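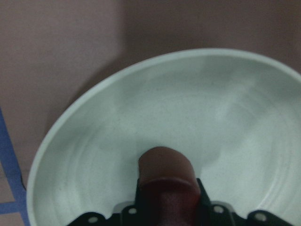

Dardo Jara escribe que a él los boles claros se le ponen grises por dentro en dos meses, que ya probó lavandina, esponja dura y hasta arena fina, y que cada vez quedan peor. Pregunta si se tiran o se salvan.

Se salvan casi siempre, Dardo. Pero suelta la esponja dura. Y la arena, por favor.

Van los trucos, apurada porque tengo el horno puesto.

Manchas grises y rayitas oscuras
Casi siempre es metal de cubiertos o de batidor que se queda en el acabado mate. No es suciedad, por eso no sale con detergente. Bicarbonato con unas gotas de agua, pasta espesa, paño de algodón. Frotar siguiendo la curva, en redondo, sin apretar. Enjuagar. Repetir si hace falta. Con el interior verde pálido o blanco menta se nota todo, así que paciencia.

Puntitos
Ojo, muchos boles traen motitas de fábrica. Pasa la uña: si no se siente nada y no cambia con la pasta, es del esmalte o del material, déjalo en paz. Yo estuve media tarde peleando con unas que venian de origen.

Marcas circulares
Lo mismo. Esos anillos suaves que siguen la forma del bol suelen ser del torneado o del pulido. No se quitan ni hay que quitarlos. Si son rayas cruzadas, en cualquier dirección, eso ya es estropajo.

Té, café, cúrcuma
Agua templada y una cucharada de bicarbonato, 40 minutos en remojo. La cúrcuma es la peor. En plástico no prometo nada – al sol de la ventana un par de días baja bastante, en cerámica sale con la pasta de arriba.

Grasa
Primero papel de cocina, en seco. Después agua caliente y jabón. Al revés terminas repartiendo la grasa por todo el bol y luego las claras no suben. Para merengue, además, un trapito con vinagre y secar bien.

Olor a ajo o cebolla
Medio limón, frotar, 17 minutos y enjuagar. Sí, diecisiete, es lo que dura mi programa de radio. Con quince también va.

El borde
Es donde se desportillan. Los finos sobre todo. No golpear la cuchara contra el canto para escurrirla, golpea contra tu mano o usa lengua de silicona. Y al fregar, un paño doblado en el fondo del fregadero.

Que no baile al batir
Trapo húmedo bien retorcido, en forma de rosca, debajo. O una de esas láminas antideslizantes cortada a medida, la mía es de Gumska y aguanta desde hace años. Para bol grande con masa pesada, rosca de trapo y punto.

Cinta en la encimera
Esto me lo pasó Snædís Lauritsen y lo uso un monton: si en casa cocinan varios, marca con cinta de pintor el rincón donde va el bol grande. Dos tiras haciendo esquina, nada más. Todo el mundo lo devuelve a su sitio. Cambiarla cada poco, que si se queda mucho tiempo el pegamento se pone pesado. Si ya pasó: aceite de girasol en un papel, dejar un rato, retirar con tarjeta vieja y lavar con jabón. En madera sin barnizar mejor probar antes en una esquina.

Guardar
De mayor a menor, con papel de cocina o un disco de fieltro entre uno y otro. Si dos se quedan trabados – agua fría con hielo en el de dentro, agua templada por fuera, y girar despacito. Nada de cuchillo haciendo palanca. En vidrio fino no lo hago, me da miedo el cambio de temperatura.

Microondas y lavavajillas
Mirar la base. Si no dice nada, a mano. Los mates pierden el acabado con las pastillas, se ponen como tizosos. El mío de Ostley lo lavé a máquina todo un diciembre y se nota.

Cuándo tirarlo
Desconchón por dentro, fuera de la cocina. Grieta que retiene color, también. Sirve para las llaves o de maceta con un plato debajo.

Dardo, prueba la pasta dos veces y escribe. Y si después de eso sigue gris, pon al menos de qué material es, que no lo dijiste.

Los de madera, otro día, que llevan aceite y es otra historia.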